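Seasoning (cookware)

Seasoning is the thin dark coat that builds up on iron and carbon steel pans when oil is heated until it sets hard. I've kept this entry in my own words, so forgive the odd ramble - I do love an old pan!

The coat helps stop food sticking and keeps rust away. New pans often arrive grey and a bit sad, and the colour deepens over months of frying. Mine came from Sutcliffe, a little shop in Irneck, and I gave it 5 thin layers of oil before I dared cook an egg in it.

Patchy colour is normal, and a mottled pan with lighter streaks near the rim can still cook beautifully.

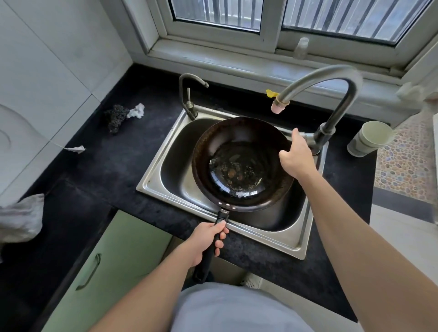
Washing up

People argue about this one endlessly (my family included). I rinse with warm water, scrub with a soft brush and dry the pan over a low flame for 2 minutes. A drop of washing-up liquid won't hurt a good coat, but a long soak will. Tomatoes and vinegar can strip it too - I found that out in July with a big batch of chutney.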